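New locks, new gate, slightly lighter wallet

March 18, 2021

So I finally did it. After two winters of telling myself that the old padlock on the side gate was fine, I spent a whole weekend (and more money than I told anyone in my house) on making our place a bit harder to walk into. The push came from the neighborhood message board over in Stiltden, where three garages on one street got opened in the same week. We're only one street over!

I started with the garage side door. It still had the lock it came with, and the screws holding the strike plate were so short I could pull one out with my fingers. I swapped in a longer plate from Hovon and put in 3 inch screws that go right through to the stud. Took me 53 minutes, and most of that was hunting for the drill bit.

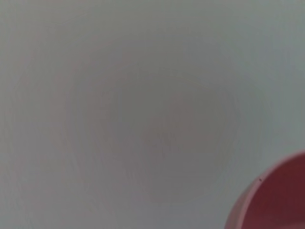
The gate was the hard part

I wanted one of those closers that swings the gate shut behind you, plus a keypad latch. The Ornau hardware store had a keypad one for outdoor use that lets you set 30 different codes, which is silly for a family of four, but it was on sale and I am weak. The dog walker has her own code now and so does my sister, and I can wipe either of them without changing the rest. I love that more than I should.

Hanging it was a pain. My gate post leans – not a lot, but enough that the latch missed the catch by a finger's width every time. I shimmed it, took the shims out, swore a bit, dug down on one side and ended up packing gravel around the base until it stood up straight. If your post leans, fix the post first. I did it last and had to drill everything twice.
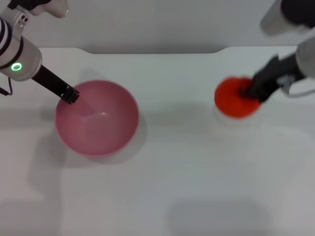
Pink bowl on the table, with the gripper just over the rim.

Then there's the light. I went with a motion light over the driveway, 3000 lumens, and the first night it lit up the whole of Machala Road every time a cat went past. I've turned it down and pointed it at the ground. The people across the way have been very nice about it, all things considered.

Still on my list: a pin for the patio slider and something better for the basement window. A friend swears by the stick-on film, but I haven't tried it, so if you have, leave me a comment and tell me how it went on. I'm hoping to get both done by June.

Contact | © 2021 | Back to top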